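4.2 Where the mugs live

I came to mugs late in this study. The plan for the Plovwood flats was to look at how people use their worktops, and I'd drawn up my sheets with spaces for kettles, toasters, bread bins and the post. Mugs had one little box in the corner marked "other". By the end of the first visit I'd filled that box, gone over the edge and started writing on the back – so from the second home onwards mugs got a page of their own, and this section is really the story of that page.

We visited 19 homes. In 12 of them at least a few mugs were kept out on the worktop all the time, and in 4 of those they hung on a mug tree. The rest stood in rows by the kettle, or sat upside down on a tea towel that never seemed to get put away (I do the same at home, so I was hardly a neutral observer!). Everybody else kept theirs in a cupboard, usually the one above the kettle, and usually with the favourites at the front.

What I hadn't expected was how strongly people felt about the tree. Those who had one talked about it as a place for the "good" mugs, or the matching ones, or the ones that were a present from somebody. Those who didn't have one mostly said it would gather dust or get knocked over. One person had been given a tree, used it for a month and then moved it to the hall for keys, where I'm told it does very well. The earlier Rumum survey, with its 1,000 postal replies, asked only whether mugs were kept "in" or "out", and I think it missed a lot by stopping there. A mug on a peg and a mug on the draining board are both out, but their owners don't think of them in the same way at all.

Then there's the business of getting a mug on and off. I asked each household with a tree to unload it and load it again while I made notes.
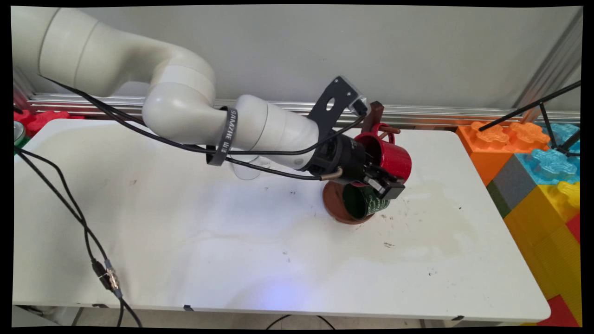 Figure 3. Red mug, dark green mug and mug tree on the white table.

Hanging a mug up is a fiddlier job than putting it on a shelf, and most of the people I watched slowed down for it. On a shelf you just need a gap. On a tree the handle has to find the peg, and the mug has to be tipped to suit, with its neighbours getting in the way. The red mug in Figure 3 is held by the rim and tilted, with its handle up behind it, and the dark green one is upright close by the round base, where a bit more elbow room would be welcome. At home the space near the base tended to fill up with teaspoons, sweeteners and yesterday's cup, and people reached over all of it without a second glance. When I asked why they didn't clear it first, I mostly got a puzzled look.

Acharya's idea of the "resting place" helps a bit here – the spot where a thing waits between one use and the next, whether or not anyone chose it. I'd only add that a mug can have two of them. There's the peg, where it belongs, and there's the patch of worktop next to the tree, where it spends most of the week.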